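## Folding on the bed: notes from the August laundry morning

The clothing bank at Nair has had more coming in than going out since winter, and most of the hold-up is at the folding stage. Bags get opened, things get looked at, and then they sit in a heap until someone has an hour. At the last meeting it was agreed that each item should be laid flat, checked and folded in one go, and that we would all fold the same way. What follows is what we settled on. It will go up on the wall beside the sorting shelves as well. 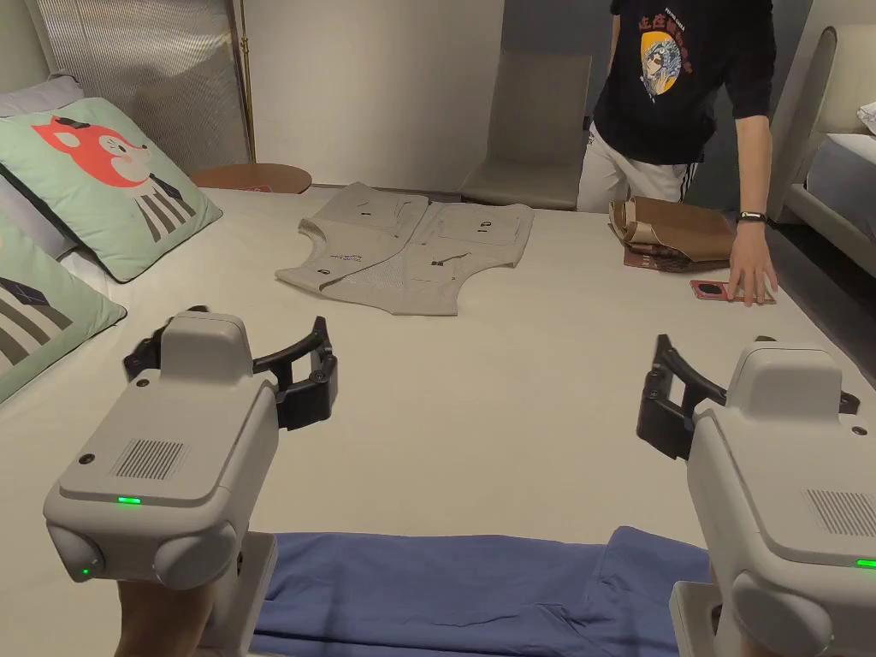

**Aisyah Oei**
*Clothing coordinator, Nair*

I'll start with the surface, as it matters more than the method. A bed is better than a kitchen table for anything bigger than a T-shirt. It's wide, you can walk around three sides of it, and a plain sheet shows up lint, pet hair and loose threads straight away. Pull the sheet tight before you begin. If it has ruckles in it, you'll smooth the garment, turn it over and find creases on the other side.

Vests with pockets are the items we get asked about most. We receive a lot of them, the fishing and travel sort, and they don't stack well if they're folded like a jumper. Lay the vest flat with the front up and the neckline away from you. Close any zips. Go through every pocket with your fingers, including the small ones, and then press the flaps down. We've found bus tickets, a house key and 2 fuel receipts so far this year. The receipts go in the bin and the key is in the tin on my desk at Nair if it's yours.

Once the pockets are empty, fold one side in to the middle, then the other, so the armholes end up inside. Bring the hem up to the neckline. One fold is plenty. If you fold it again the pockets make a lump and the whole stack leans over.

Mesh panels need a look before you fold. Hold them up to the light and check for pulls. A small pull is fine and goes in the ordinary bag. A hole you can put a finger through goes to Pivach for mending – they collect on the first Saturday of the month and they prefer things unfolded, so just drop those in the blue crate.
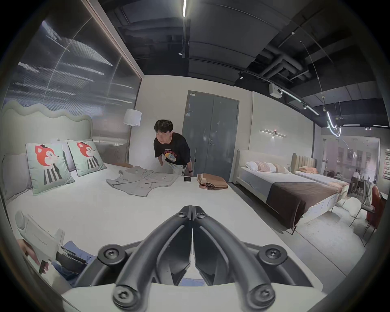

Sorting goes faster when the bed is used for one thing at a time. Keep a single garment in the middle and put everything else off to the edges, or on a chair. Phones are the worst for this, as they slide under a sleeve and get folded up with it. A phone lying face up to the right of a vest is all right as long as you remember it before you start on the next thing, and a folded paper bag can go at the far edge where it won't be leaned on. Cushions stay up at the headboard end. I'd also ask that people stand at the side and lean in, without kneeling on the mattress, as it tips everything towards you.

Blue cottons and denims are the next lot. We have plenty of these and they are simple enough, but they hold a crease longer than you'd think. Give the piece a shake, lay it down and smooth from the centre out to the edges with a flat hand. Trousers are folded lengthwise, leg on leg, then in half and in half again. Shirts are buttoned at the top and the third button only. Doing up the lot takes too long, and whoever tries it on has to undo them all again.

A table will do for the smaller pieces if the bed is taken. Wipe it first and let it dry properly.

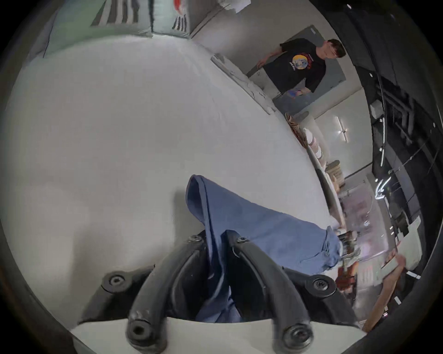
Softer cloth has a habit of bunching up on a smooth surface, so work on half of it at a time. Fold the near half, hold it down with your forearm and then bring the far half over. If it still won't behave, put it aside and let it hang for a day.

Finished stacks should be no more than 10 high. Put the vests on the bottom shelf, trousers above them and shirts at the top. Label each stack on the front with size and month, in marker. Pencil has been rubbing off.

The count to the end of August was 169 pieces folded and shelved. The Ondano order is for 200, mixed sizes, so we are short and would be glad of more men's medium and large in particular. Drop-off is at the side door as usual. Please tie the bags – the ones left open last month had to be washed again.

Spare hangers can go to Nasta, who will take wire ones as well as plastic. We have no room for them on the shelves.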